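Week 4 notes: Setting out a tiled room

Hi all. A few of you missed Monday because of the bus thing, so I've typed these up longer than usual. If you were there, skim the first bit and go straight to the part on corners, which I rushed.

Last week we talked about adhesives and beds and I promised we'd leave glue alone for a while. So this week is all layout. Layout is the part of tiling that happens with a pencil, a tape and a long straight stick, and I love it more than I probably should. When I was learning the trade in Comthorpe my boss, Nicanor Bautista, wouldn't let me open a bag of adhesive until he'd walked my pencil lines. I hated it for a month. Then I did a bathroom on my own in Clanedbridge, skipped the lines, and ended up with a sliver of tile the width of my thumb running down beside the door — right where you look when you walk in. I still think about that sliver.

The center line

Start by finding the middle of the floor. Measure the two long walls, mark the middle of each, and snap a chalk line between the marks. Do the same for the short walls. Check that the two lines cross at a right angle with the 3-4-5 method: three feet along one line, four feet along the other, and the diagonal between those two points should be five feet. If it's off, trust the triangle and swing one line until it works. The walls are lying to you more often than your tape is.

Now lay a dry row from the center out to each wall, with spacers. Look at what's left at the ends. Half a tile or more, great, carry on. Less than half, shift the whole row over by half a tile and look again. You'll have traded one full tile for two decent cuts. People fight me on this because they want to save on cutting, but you're cutting either way!

Floor joints and wall joints

If the floor and the wall use the same size tile, folks expect the joints to line up where they meet. They can, but you have to decide that before anything gets stuck down, and your floor center line has to be carried up the wall with a level. If the sizes differ, don't try to half-match them. A joint that misses by a quarter inch looks like a mistake, and one that misses by a couple of inches looks like you meant it.

Grout color matters here too. A pale grout on a dark tile draws every joint for you like ruled paper, so any drift in the rows is going to show from across the room. Dark on dark forgives a lot. I'm not telling you which to pick, just know what you've signed up for. 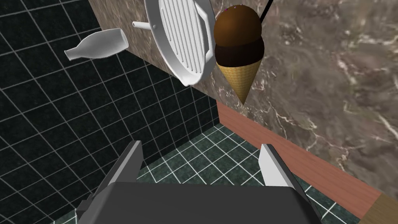
Which do you tile first, the wall or the floor?

I go wall first, starting from the second row up. I screw a straight batten to the wall at the height of one tile, build up from that, then do the floor, and come back last to cut the bottom wall row down onto the finished floor. Plenty of good tilers do it the other way around and cover the floor with card. Try both on the practice boards and see which one makes you swear less.

Corners

Inside corners are where tired people get sloppy. Leave a gap at the change of plane, the same width as your other joints, and keep it clean of adhesive. It gets filled with flexible sealant in a matching color, and grout stays out of it. Walls and floors move a little, and hard grout in that joint will crack.

Check the corner for plumb before you cut anything. Hold the level upright in it and note the worst gap. If the wall leans, measure every cut piece separately, top and bottom. Cutting a whole stack to one size feels efficient and I have thrown away a lot of tile finding out otherwise.

For next time

Draw the small bathroom plan from the Vallejo packet at any scale you like, with 12-inch tile and your center lines shown. Mark every cut piece and write its size on it. The plan is deliberately not square, so check the diagonals.

Read chapter 7 of the Terudik booklet, but skip the section on mosaics, we'll get there in September.

Bring a pencil that's sharp. I have 40 of them in the drawer and every one is a stub. Anybody who borrowed the long level, it goes back on the hooks by the saw bench please.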